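Cozinha de brincar: galeria da mesa branca

Ludoteca de Dasuvville. Textos de Bláthnaid Mac Giolla. Página atualizada em 16 de dezembro de 2023.

A cozinha de brincar é a parte mais requisitada da ludoteca. O registo de empréstimos soma 1.118 saídas só nesta secção, quase metade das 2.523 que a casa teve desde a abertura. Tem panelas, loiça, talheres, comida de plástico e alguns aparelhos pequenos, guardados em caixas na estante ao lado da janela. As famílias podem levar uma caixa para casa ou usar as peças cá dentro, na mesa branca.

Esta galeria mostra uma parte do conjunto posto na mesa. O inventário completo está afixado na estante e pode ser consultado ao balcão. 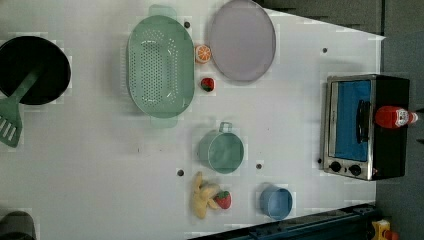 O conjunto foi reunido aos poucos. A base veio de uma escola de Prirneck que fechou a sala dos mais novos e nos cedeu duas caixas de material em bom estado. O resto foi comprado ou oferecido, e por isso as cores não seguem uma linha única: o escorredor é verde-claro, o prato é de um roxo apagado e a frigideira é preta. Para as crianças isto não levanta problemas. Para quem arruma até ajuda, porque cada peça se reconhece pela cor e volta depressa à caixa certa. O escorredor é a peça que mais sai da caixa. Serve para lavar fruta, para coar massa e, com as crianças mais pequenas, para transportar tudo de um lado para o outro da sala.

As caixas estão divididas assim:

Caixa verde — escorredor, copos e espátula.
Caixa cinzenta — frigideira, panelas e tampas.
Caixa amarela — fruta, legumes e pão.
Prateleira de baixo — aparelhos, incluindo o forno elétrico de brincar.

Os aparelhos não cabem nas caixas e ficam sempre na prateleira. Também não são emprestados, com exceção da batedeira Dolan, que tem saco próprio. Quem quiser usar o forno deve fazê-lo na ludoteca.

A comida de brincar é o que mais se perde. A laranja às rodelas e os morangos são pequenos e vão parar aos bolsos dos casacos, debaixo dos tapetes ou dentro de outras caixas. Em março fizemos uma revisão completa e apareceram várias peças que já tinham sido dadas como perdidas, quase todas no cesto dos fantoches. Pedimos aos pais que passem os olhos pelos bolsos antes de sair.

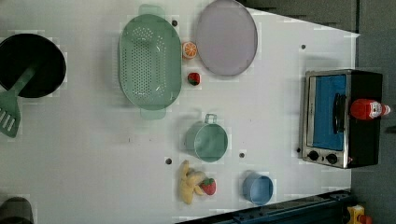 As peças pequenas que faltam são substituídas duas vezes por ano. Compramos na Plostard, que vende fruta avulsa e evita a despesa de um conjunto novo. Quando uma peça deixa de se fabricar, procuramos uma parecida e anotamos a troca no inventário.

A mesa é usada todos os dias e tem marcas disso. O tampo é branco, com alguns furos pequenos, e baixo o suficiente para uma criança de três anos trabalhar de pé. Limpa-se com um pano húmido e detergente neutro ao fim da manhã e ao fim da tarde. Os produtos abrasivos deixam o branco baço e não devem ser usados, mesmo nas manchas mais antigas.

Para as peças, a regra é parecida. A loiça de plástico é lavada à mão em água morna, passada por água limpa e deixada a secar num pano antes de voltar à caixa. O escorredor precisa de uma escova macia por causa dos furos. As frutas lavam-se uma vez por semana, ou mais cedo quando alguém as leva à boca — o que acontece com frequência no grupo dos bebés.

Condições de uso

Cada sessão na mesa pode durar até 90 minutos quando há outras crianças à espera. Fora das horas de maior movimento não há limite. O empréstimo para casa é de 3 semanas e pode ser renovado uma vez, ao balcão ou por telefone. As caixas devem ser devolvidas com a lista plastificada que está colada na tampa. Se faltar alguma peça, basta dizer no momento da entrega; não se cobra nada por peças pequenas.

Aceitamos ofertas de loiça de brincar em plástico ou madeira, desde que limpa e sem arestas partidas. Não aceitamos peças de vidro, ímanes soltos nem aparelhos com pilhas de botão.

As próximas galerias serão dedicadas à bancada das ferramentas e à caixa dos animais da quinta.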